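3.2 Parts and marker placement

The assembly has three printed parts: a round base with a raised rim, a cylindrical post, and a four-armed cross that rests on top of the post. All are white. Their plain surfaces offer few features to match, so square fiducial markers were fixed to each part. The base carries its markers on the floor inside the rim, where they stay clear of the post once it is upright. 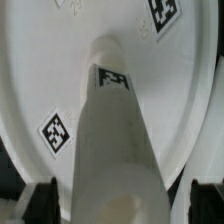
The post is the hardest of the three to locate. Its shape is nearly symmetric about the long axis, and a marker on a curved side is usable only over a limited range of roll angles. For a post lying on its side, we accept a pose only if the marker border is closed on all four sides. Poses that fail this test are dropped and are not filled in from neighboring readings.

Figure 4 shows the cross lying on the black tabletop, with markers visible on three of its arms.
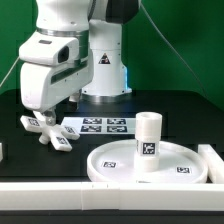
Bruvham, November

The layout described here replaces the one used in the Grarkum report, which had a single marker at the hub. The hub marker was hidden whenever the part was held near its center. Moving the markers out to the arms removed that problem at the cost of smaller tags.

For the complete stack, the post is seated at the center of the base and the cross is set on the post. The pose of each part is first solved alone and then expressed relative to the base. A printed sheet with four markers in a two-by-two grid lies flat on the table and serves as the table reference.

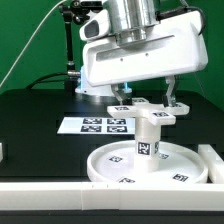
3.3 Reading markers at close range

A total of 2,000 close views were sorted by marker size in pixels. Of these, 400 were set aside for tuning the border threshold, and 44 were rejected as blurred. Raised plates keep the tags flat, but the curved channels between them cast soft shadows that can be mistaken for part of a border.

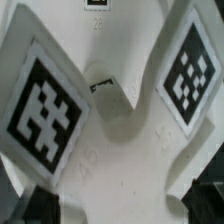

A fixed threshold performed poorly in these shaded regions. We therefore used a local threshold with a window scaled to the expected cell size, following the Skillow procedure. Markers with an incomplete outline were kept in the record but given zero weight in the pose estimate.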